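I heard about Aatos Huttunen from my sister, who sent me a link with no message. He was 69. If you didn't grow up watching *Harbor Street* you probably won't know the name, and most of the notices I've read so far are two paragraphs long. I wanted to write down a bit more than that.

He played Ivano, the ferry captain, for 10 seasons. It was never the lead part. He was in two or three scenes an episode, usually with a cup of coffee and a line about the weather, and he was the reason my mother watched. When the show let him go in the final season she stopped watching and never found out how it ended.

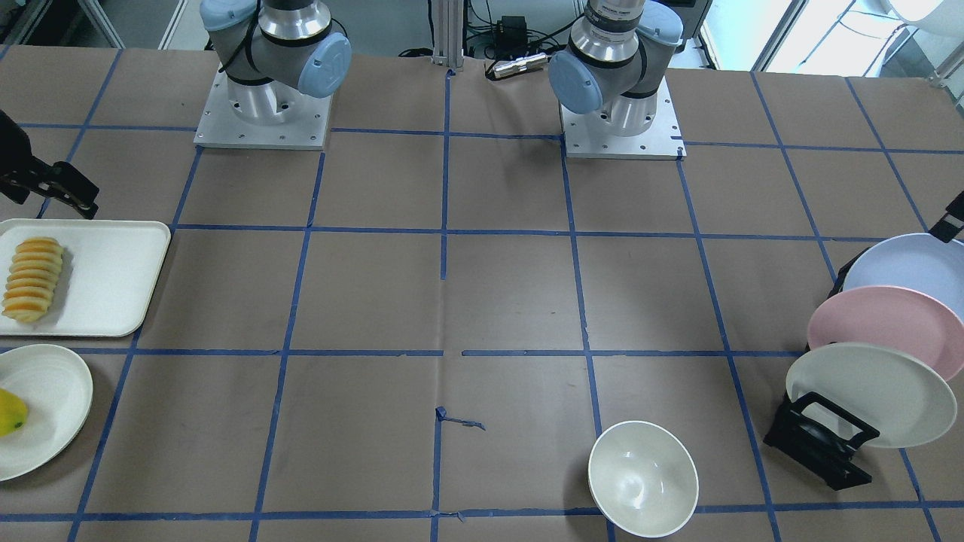
*Brown paper and blue tape on the work table.*

Before television he did stage work for years. I only saw him once in person, in a small production called *Nadari*, with Elli Ruotsalainen as his daughter. There were six people in the cast and not many more than that in my row. He had a long speech in the second act, and he did it sitting down, facing partly away from us. I remember being annoyed that I couldn't see his face. By the end of the speech I had stopped caring about that.

Ruotsalainen put out a short statement through her agent. She said he was on time every day she worked with him, that he learned everybody's lines along with his own, and that he called her on her birthday every year after the play closed. She asked people to leave the family alone for now.

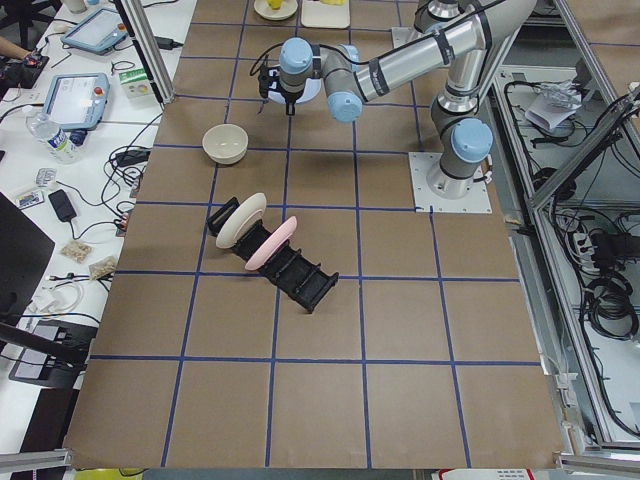

**Tampere, May**

I'm here for work, and I had the evening free, so I walked over to the theater where he started out. There was no sign or anything like that. A woman at the box office told me they're planning a reading in the fall and that the date isn't set. She had seen *Nadari* too, on a different night from me, and she said he did the speech standing up. I don't know what to make of that. One of us may be remembering it wrong.

I went back to the hotel and looked for clips. There isn't much. Kudeo, the streaming service that had the old seasons, dropped them last year, and what's left is mostly short pieces that people recorded off their TVs. The sound is bad on nearly all of them. I did find the episode where the ferry breaks down and he has to keep nine passengers calm until morning. That one holds up.

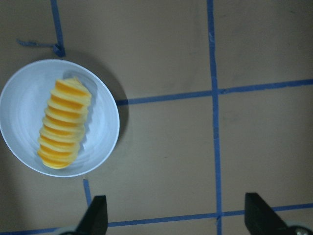
It's the only episode where he gets most of the screen time, and he doesn't do anything big with it. He goes from one passenger to the next and asks where they were headed. My mother used to quote the part with the salesman, and she had it almost word for word.

I called her after I watched it. She had already heard. She wanted to know if the last season was any good, and I told her the truth, that it was fine but he wasn't in it. She said she'd skip it, then.

If anyone has a decent copy of the early episodes, or a program from *Nadari*, please write to me. I'd like to get a scan of the cast page.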